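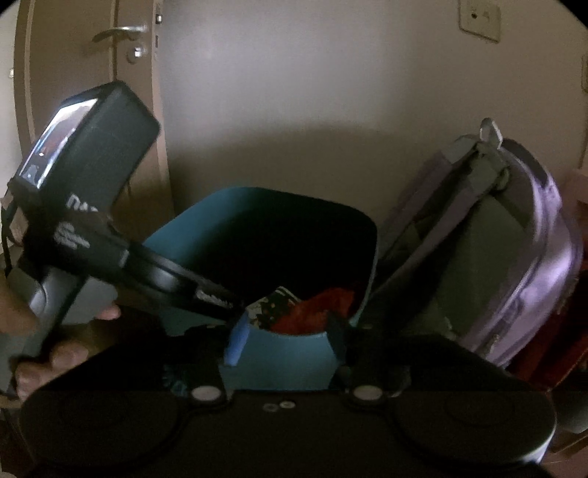 *Reading time: 2 minutes, or 20 if you do the steps as you go*

## 4. Setting up the heating timer

This section covers the Skaltov wall timer fitted in all the upstairs flats at Urberg House. If yours has a dial in place of buttons, you have the older model and want section 5, along with our sympathy.

You will need the flat key, a clean finger and the little card that came in your welcome envelope. The card has your four-digit code on it. Please don't write the code on the wall beside the timer. Previous tenants have, and the paint remembers.

### 4.1 Before you start

1. Check that the boiler switch is on. It lives inside the hall cupboard, at shoulder height, and looks exactly like the light switch next to it.
2. Open every radiator valve to 3. You can fuss with them later.
3. Wait until the timer shows a steady clock. A blinking clock means it has lost the time and believes it is midnight.

**Note:** After a power cut the timer keeps your programme but forgets the hour. It will then heat the flat faithfully, at the wrong end of the day, until you do step 4.2 again.

### 4.2 Setting the clock

1. Hold **MENU** until it beeps. The beep is quieter than you would like.
2. Enter your code. The screen shows dashes, then the word SET.
3. Use the arrows to choose the hour, then press **OK**.
4. Do the same for the minutes.
5. Press **OK** once more. If you walk off before this last press, the timer throws away everything you have just told it.

The timer does not know about summer time. It was made by people who felt strongly on the subject, or had never met it. Put the clock forward and back by hand.
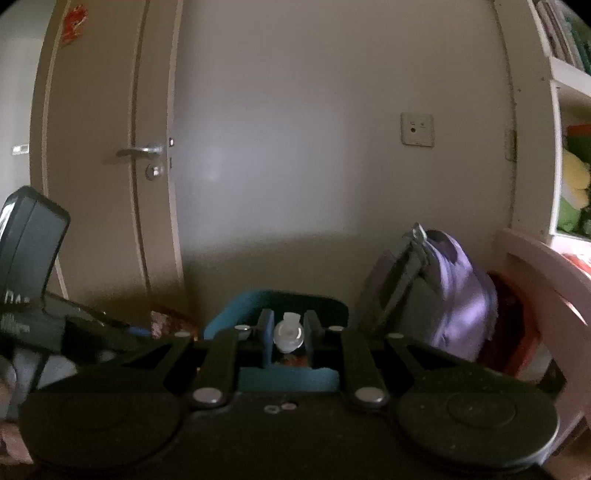
### 4.3 Setting a programme

Each day can have 2 heating periods, which the screen calls P1 and P2. Most people use P1 for the morning and P2 for the evening.

1. From the clock screen, press **PROG**.
2. Choose the day, or choose ALL if your life is regular.
3. Set the start time for P1, then the end time.
4. Set the temperature. The lowest you can pick is 16 degrees.
5. Repeat for P2.
6. Press **OK** and wait for the small flame to appear beside the day.

**Caution:** Do not set P2 to start before P1 ends. The timer accepts this without complaint and then runs neither of them.

If you only want one period, set the start and end of P2 to the same time. There is a button marked **DEL**, and it deletes the whole week.

### 4.4 Going away

Press **AWAY** and enter the number of days. The flat is then held just warm enough to keep the pipes happy. Pressing any other button cancels it, including a button pressed by a passing coat sleeve, so make this the last thing you do before the front door.

**Note:** In August the heating is shut off for the whole building while the boiler is serviced. Hot water carries on as normal. The timer will still show its flame during this time – please ignore it.

### 4.5 When it goes wrong

- **Screen says E2.** The timer can't reach the boiler. Go back to the hall cupboard and try the other switch.
- **Screen says LOC.** Wrong code, too many times. Leave it alone for an hour.
- **Screen is blank.** Slide the cover down and change the two batteries. Yes, it is wired to the mains as well.
- **One radiator stays cold.** Bleed it with the key from the kitchen drawer, holding a cloth under the valve. The water that comes out is black and fond of carpets.

For anything else, ring the Clatelari repairs desk and quote fault list page 4. Have the serial number ready, which is printed on the underside of the timer in grey on slightly darker grey.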